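Lab Methods in Manipulation, Unit 7
Comparing End Effectors on Things That Flop
Notes by Hrefna Oddsson, revised 27 May 2019

Read before the bench session. The reading quiz has been dropped, as last year's mostly measured who could skim on the stairs.

1. What we are comparing

Last unit you picked up blocks. Blocks are polite. They stay the shape they were when the camera last looked at them, and if you miss by a little they slide into the fingers anyway and let you think you planned it. This unit is socks.

You have two grippers. The Rullmont is a parallel pair with hard flat fingers and a screw drive. It closes slowly and it closes all the way. The Thygesen has the softer pads and a springy linkage, closes quickly, and has opinions about when it is finished. Both bolt to the same wrist plate with the same four screws, which live in the film can on the shelf and should go back there.

The controller is the Ernar box for both. Do not update it. The update was tried in October and we lost the wrist camera until Ketill found the old install on a memory stick in his coat.

2. What counts as a grasp

Students arrive with strong feelings on this, so we fix it now. A trial is a success if one sock, and only the sock you named beforehand, leaves the floor and is still held when the arm reaches the hover pose. Two socks is a failure. One sock that you did not name is a failure, however nice it looked. If the sock drops on the way up, write "drop" and leave the blame column empty until you have watched the recording.

Name the target out loud and write it down before you press go. In last year's pooled sheet there were 137 trials, and a suspicious number of them had targets written in a different pen.

3. Wrist camera versus overhead camera

The overhead camera sees the whole work area and knows nothing about the last few inches. The wrist camera knows all about the last few inches and spends a good part of them looking at its own fingers. Each group runs the comparison both ways.

Things to watch for with the wrist view:

Scale. The nearest item looks enormous. If your segmentation ranks targets by area in pixels, it will rank them by nearness and you will write a paragraph about how it prefers large socks.

Dark on dark. Our fingers are dark. So are a lot of socks. An edge finder that works nicely on stripes can lose the line between cloth and gripper altogether, and then it will plan a very confident grasp on itself.

Glare. A shiny floor gives you a pale patch that moves when the arm moves. Thresholds tuned at one pose will not thank you at the next.

Overlap. Cloth on top of cloth is where most groups lose their points. The fingers do not know how many layers they have. You have to decide from the picture, and then close on less than you would like. 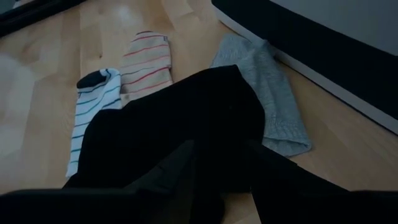 Fig. 7.1. Wrist view, overlapping socks. The black one lies across the lower parts of the two striped ones and the gray one.

Work on Fig. 7.1 as a group before you touch the arm. Mark where you think the black sock ends and the gripper begins, each on your own copy, and compare. Groups that agree at once are asked to do it again without talking. Then choose a pinch point for the black sock that you think would leave the others alone, and a second one for the gray sock. Say which gripper you would want for each. "The other one" is an acceptable answer only after you have tried the first.

4. Running the session

Start with the Rullmont. Run the named-target trials with the overhead camera, then the wrist camera, then swap grippers and repeat. Recalibrate after the swap. The tool length changes by more than the thickness of a sock, and the arm will press into the floor with great sincerity if you forget.

Log with Umisis. The default buffer is 3088 frames, and when it is full it writes over the oldest ones without a word. Save between conditions. Expect a swap to take around 7 minutes the first time.

5. To hand in

One table per gripper, split by camera. Two recordings of failures, with a sentence each on what the camera could and could not show at the moment of closing. Your marked copies of Fig. 7.1, disagreements included. Ketill Baldursdóttir grades the tables and I grade the sentences. Socks go back in the bin in pairs where possible.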